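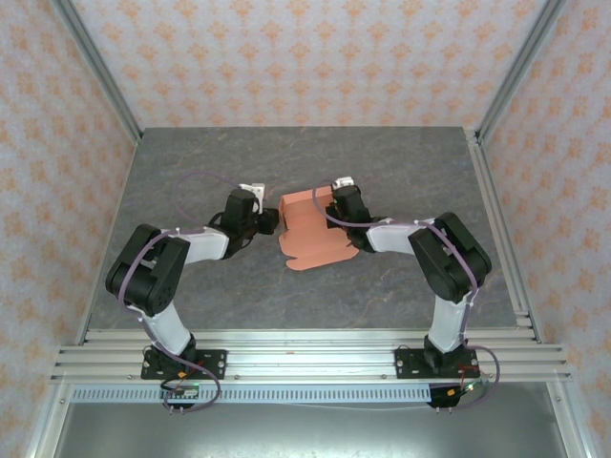
Two-Arm Folding Cells: Purchasing and Planning FAQ

Maintained by Subbarao Shetty, Astateo equipment planning. Last revised 19 June 2019.

What does the base price cover?
Both arms, the rail base, mounting plates, control boards and cabling. Grippers, wall panels and the tabletop are quoted on separate lines. Sendora and Goreck split these items differently, so compare totals only after moving every line into our template.

Can we buy one arm now and add the second later?
Yes, but order the full-width base at the start. Replacing a short base means removing the enclosure and repeating the calibration.

Which budget do grippers come from?
The arms are capital. Gripper fingers are consumables and go to the operating budget of the department that uses the cell. Molded fingers with an open grid structure are ordered as pairs – do not mix old and new fingers on one gripper.

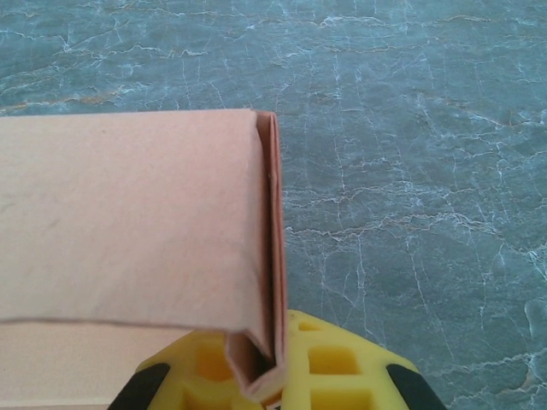 Finger wear depends on the stock being folded. Record the blank type and the replacement date in the cell log, or the reorder quantity cannot be set.

How many box blanks should we plan for during setup?
Budget for more than 200 per box style. Blanks creased in testing should not go back into the stack. Kourosh Nikzad holds the current supplier list.

Do we need the wall panels?
They are optional. A cell that will record camera data should have them, as a constant background makes sessions easier to compare. Patterned and plain panels cost the same from Odukoya.

What is the lead time?
Ask for it in writing with the quote. Orders meant for the July intake need a signed request and a floor plan showing power, network and clearance on all sides.

Who approves the request?
Soo-ah Heo for capital items, Ayodele Garba for consumables. Requests that combine the two will be returned.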